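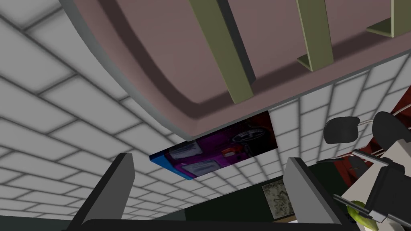 The view between the open fingers in Zandano, with part of the arm hardware at right. Simulator render.

Work & Machines
August | By Cornel Vasiliu
93 shares | 4 comments

The packing hall at Tremow's Sadside depot has two robot arms on the line and a side room with six desks. Four of the people at those desks used to pack by hand. They now spend most of a shift in a simulator called Zandano, running the picks that the arms will later be asked to do with real stock.

Tiruwork Ejigu runs the room. She packed for seven years before moving across, and she still describes the work in packing terms. "A pick is a pick," she says. "You have to know where the edge is and how much of the face you can press on. The arm needs the same information. We used to get it through our hands and now we get it off a screen."

The view her team works from sits low between the two gripper fingers. It took some getting used to. Walls and ceilings come out at steep angles, and anything near the lens looks far larger than it should. New starters tend to misjudge the distance to the item for the first week or two. Ejigu's advice is to watch the gap between the fingers and ignore the background, which in Zandano is a furnished room of no relevance to the depot.

"People ask why it has tiles in it," she says. "It came with tiles. Teshome supply the software and they say a busy background is a harder test. I would have liked a conveyor."

Each operator is given a batch of 100 attempts. For every one they mark the moment of contact, the position of the item between the fingers, and whether the grip is sound, doubtful or failed. Doubtful is the category that takes the time. A thin item can sit behind a finger and look gripped from one angle when it is only touching. Operators may step back and forward through the attempt, and they may ask for a second opinion, but they may not leave the field blank. 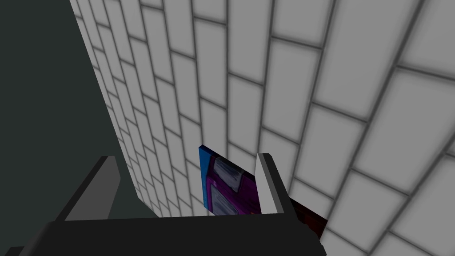 Flat item with a blue edge, at a tilt near the fingers. The palm hides the lower part. Simulator render.

Kiros Gebru, who has the desk nearest the door, explained how he deals with flat goods. "I look at the top edge first. If it slopes, I want to know if it was sloping before the fingers got there. Then I look at what the palm is covering. If I can't see the bottom of the thing, I don't call it sound from that view alone. I go back a few steps."

He was sceptical of the move at first. His pay grade stayed the same, but the shift pattern changed and he lost the early finish. His shoulders are better. His eyes are worse, he says, and he has asked twice for a different monitor. Ejigu confirmed that the request is with purchasing.

The effect on staffing is harder to pin down. No one was made redundant when the arms arrived. Three packers left in the following months and were not replaced. Robel Moges, the operations manager, puts that down to normal turnover. Ejigu's view is more guarded.

"The posts went. The people had gone already, so it was quiet. But there were posts, and there aren't now. I said so at the time and I was told it would be reviewed."

Moges accepts the point about the posts. He says the depot handles 900 orders on an ordinary day and 1,000 at peak, and that the arms take only the boxed lines. Soft goods, glass and anything in a polybag are still packed by hand, and he doesn't expect that to change with the present grippers. "Two flat fingers will do a box," he says. "I wouldn't give them a jumper."

Skills are the other question. Tsion Araya joined the side room straight from college and has never packed on the line. She is quick with the software and her marks agree well with the rest of the team, but Ejigu now sends her out to the benches one morning a fortnight. The arrangement was not popular with the line supervisor, who has to find her a place.

"She had marked a whole run as sound where the fingers were bearing on the face of a box, well in from the edge," Ejigu says. "On screen it looks fine. On the bench you would feel the card give. After two mornings she went back and changed the lot herself."

Araya says she would like the bench time to be weekly. She also wants the operators' notes to go to Teshome directly. At present they pass through Moges, who forwards a summary at the end of the month. The notes field allows free text, and the longer entries are shortened before they leave the building.

Ejigu has asked for that to change from the next contract period. She has also asked for a third view, set to the side of the gripper and level with the fingertips, so that doubtful grips on thin items can be settled without stepping back through the whole attempt. Teshome have said it is possible and have yet to give a price.

4 comments | Share this article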